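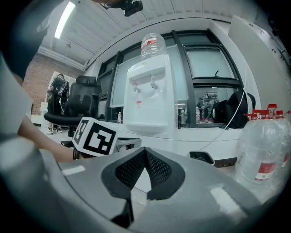 May, by Vaughan Tipoki

When the small firm Jetine in Stelcombe announced an open afternoon, I wrote my name on the list the same evening. I work in the office of a school in Milville, and for two years I have been responsible for, among other things, the drinking water of the staff. This sounds like a small task. But the staff drink a lot, and they complain when the bottle is empty, so I wanted to see how other people arrange their rooms and their water.

The journey from Milville takes 90 minutes with the slow bus. The bus stops in front of the post office, and from there one walks up the hill. I arrived too early and waited beside the door, where I could read all the names on the bells. Jetine is the third one, between a dentist and a company that repairs pianos.

Our guide was Heather Whitelaw. She has been in the firm since its second year, and she speaks quickly, so I did not understand every word, but she repeated things kindly when I asked. She began with the history of the building. It was a store for wool, later for shoes, and then it stood closed for a long time. Jetine took the upper floor first and the lower rooms after that. The whole space is 258 square metres, and she told us the rent too, but she asked us not to write it down, so I do not.

What I liked first was the wall. In the room there is a piece of red brick which was left without plaster, and the ceiling above it is white, with long parallel slats. I find that brick makes an office less cold for the eye. In our school everything was painted yellow in one summer, and since then we have only yellow. There is a black mesh chair with a high back and a head support, and I would have liked to sit in it for the rest of the afternoon. Mrs Whitelaw explained that they bought such chairs after many talks about backs and necks. The older chairs were given away, and somebody from the piano company took four of them.

Then we came to the water, and here I must be a little longer than other visitors would be. The dispenser is white and stands on the counter, with the bottle upside down on the top. At our school we have the tall type that stands on the floor, under the name Major, and it takes a lot of place in the corridor. Children who visit the office walk into it. A model for the counter would be better for us, I thought at once, but we have no counter which is long enough and strong enough. I asked who changes the bottle. The answer was that there is a paper with names, the same as with us, and that the same two people do it anyway.

I asked also about the cost. For one year the firm paid 2,071 pounds for everything that is drunk in the house, with coffee and tea and the milk for it. Some visitors found it much. I found it normal, but I come from a school where the teachers bring their own tea and then lose it.
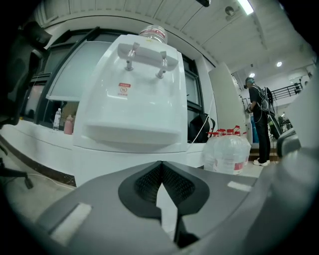
The windows behind the counter have dark frames, and the light which comes through the panes is soft. I stood there for a while with my notebook. It is a good place for a counter, because people who wait for their cup have something near them that is not a screen. Two bottles had been left to the side, one of them pink, and I thought of our own kitchen, where on the last day before the holidays I collect all the bottles without a name and put them in a box. Last summer I had 23 of them. Only five were asked for again.

A gentleman in our group wanted to know if a tray for the drops is really needed. I can answer this from my own experience — yes, it is needed, and it should be wide. Our old one was narrow, and the floor under it became soft. The one at Jetine is wide and has a round edge in front, and I wrote this down with two lines under it. There is also a small red and white warning label below the taps. We had a paper label at the school which I made myself, and it fell down every week.

After the rooms there were biscuits and a talk of twenty minutes about how the firm trains its young people. I listened, but I must say that the talk was made for parents of students, and I am not one. The biscuits had ginger. Mrs Whitelaw stayed with us until the end and answered a question about parking three times without losing her patience.

I would recommend the visit to those who plan to change an office or share one. Ask at the door for the plan of the rooms, as it is not given out without asking. Wear flat shoes for the hill. The last bus back to Milville leaves at ten past six from the other side of the road, where there is no shelter.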